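Simulated trials should be reported as strictly as real ones

Published in January by the Standards and Practice Desk, Mondal

Most laboratories that build gripping machines now do much of their early testing in simulation. The reasons are well known. A simulated arm does not wear out, a simulated table need not be cleared, and 1,000 attempts can be run overnight without a technician in the building. We have no quarrel with any of this. Our concern is with what is written down afterwards.

In preparing our guidance on grasp testing, we read 423 trial reports submitted by member firms and university groups. The physical trials were, on the whole, well kept. They gave the state of the finger pads, the surface used, the starting position of the arm and the reason for each stop. The simulated trials were another matter. Many gave a success rate and the name of the software, and little else. One report stated that a gripper had been "tested on a table". It did not say how rough the table was taken to be, or whether the roughness had any bearing on the contact model.

That last question is a serious one. A surface may be drawn with a grain and still be treated by the software as perfectly smooth. The fingers may be drawn in fine detail while contact is worked out on a much simpler shape. A reader who sees only the rendered view has no means of telling, and the report must supply what the view cannot.

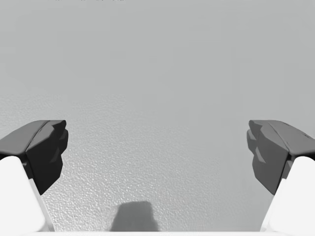

Rendered view of a two-finger gripper, fingers apart, over a textured grey surface.

We therefore hold that every simulated trial should begin with a recorded open state. The opening between the fingers should be given in millimetres, together with the friction values for pad and surface, the time step, and the shape used for contact. The rendered view should be stored beside these values and should carry the same run number. Where the lighting or texture is varied between runs, the range should be stated as well.

Two members, Arkari and Trovska, have argued that this places too great a burden on small teams. We take the point, but the values already exist in the configuration files, and writing them out once for each batch of 100 runs is modest work. Skiltix has asked for an exemption for exploratory runs. We would grant it, provided that no figure from such runs is quoted in a safety case or a sales document.

A harder matter is the link between simulated and physical results. Our draft asks for at least 5 physical repeats of any simulated task on which a claim is based — a low number, and deliberately so. Some reviewers would prefer more. We would sooner see a small requirement met in every report than a large one met in few, and the figure can be raised when the draft is next reviewed. Comments on this clause in particular are invited from members.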